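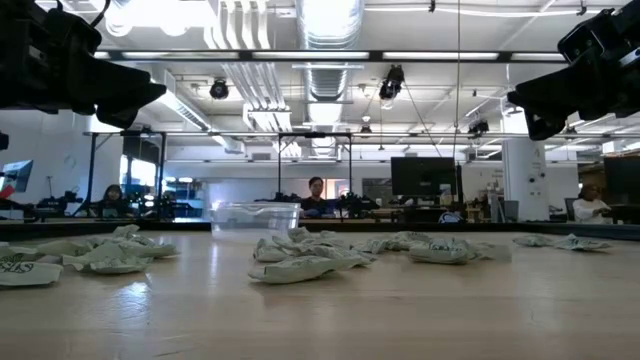
Tabletop pickup: crumpled printed paper, clear tub, two grippers.

Plasine Bench Pair
Two-arm tabletop clearing station for light shop-floor and household-type chores

In stock: base unit. Spare fingertips back in September.
Ships from Jarnville. Freight only, no parcel.

Short version

Two arms, two parallel grippers, one bench. You teach it a chore by guiding the arms, it repeats the chore. Good at picking up small stuff and putting it in a bin. Not so good at lots of other things, see the list further down, please read it before you order. We get returns from people who didn't.

What people ask first

Can it do chores yet? Some. Slowly. Depends on the chore and depends on your table.

Clearing scrap paper is the one we get asked for the most, packing rooms mainly, also a couple of school kitchens. Sounds easy. Crumpled paper is never the same shape twice, it rolls, it flattens when you press on it, two pieces hook together and come up as one. Print on the paper doesn't help either, folds and lettering look alike to a camera. A person sweeps the whole lot off with a forearm in one go. The Bench Pair goes piece by piece.

Our bench run, scrap paper into open tub: 287 picks attempted in one shift, 11 dropped or missed on the first try. Most of those were flat pieces. Flat is hard. A piece with a ridge or a peak to grab is much easier, so if you can crumple it, crumple it.

Fingertips

Stock tips are matte black, tapered to a narrow end, with a step partway up. The narrow end is for getting either side of a scrap without shoving it across the table. Wide tips are available for boxes and folded cloth, don't use them for paper.

Approach from above and a little forward. Fingers open, one each side of the piece, close, lift. If the piece is long, grab the middle. If it's a pile, take the top one. Tips wear. Swap both together, never just one, the grip goes crooked.

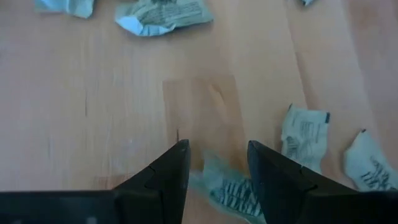 Table surface

Any flat hard top. Pale wood is fine. Shiny tops are OK but watch the overhead lights, glare on the surface can hide a pale scrap completly. Move the lamp or turn the bench. Cloth covers no, the tips catch.

Old marks and patches on the wood: teach with them there, leave them there. If you sand or repaint the top, re-teach.

Where it stands, chore by chore

Scrap paper and wrappers to tub: yes. Run it unattended if the tub is big enough.
Small rigid parts to tray: yes, fastest thing it does.
Sorting paper by what's printed on it: no. Works on flat clean sheets, falls apart on crumpled.
Folding towels: sort of. Somebody needs to stand there.
Wiping the table after: with the pad kit, dry only.
Dishes: no. Please stop asking, we are working on it.
Anything with a lid: take the lid off first.

Tub

Use an open tub, see-through is best for checking the fill level from across the room. Put it where both arms can reach, toward the back and near the middle. Keep loose scraps in front of it. Pieces tucked right up against the tub wall get missed, the finger has no room to go down on that side.

Who's using it

Khurana packing floor has 4 stations on end-of-shift clearing. Esperanza Szabo runs that floor, her note to us: "It isn't quick. But it's done when we come back in, and my people aren't staying late to pick up wrappers." They tried it on tape ends too and gave up, tape sticks to the tips.

Rondley (shared kitchens) took one for table clearing between sittings. Kept it for napkins and wrappers, went back to hand clearing for cups.

In the crate

2 arms with grippers
Bench clamps and rail
Controller, power lead, stop button
Stock fingertips, fitted, plus one spare set (backordered, see top)
Hex keys
Printed setup sheet

Table and tub not included. Teaching handles sold seperately.

Before you order

Measure your table, both depth and height. Check you can keep people's hands out of the reach area while its running. Think about the chore: same kind of object, same place, over and over? Good fit. Different every day? Wait for the next one, or call and we'll tell you straight.

Questions, quotes, chores not on the list: ask for Tarun Yadav at the Jarnville shop. Send a photo of your table with the mess on it. Don't tidy up first, he needs the mess.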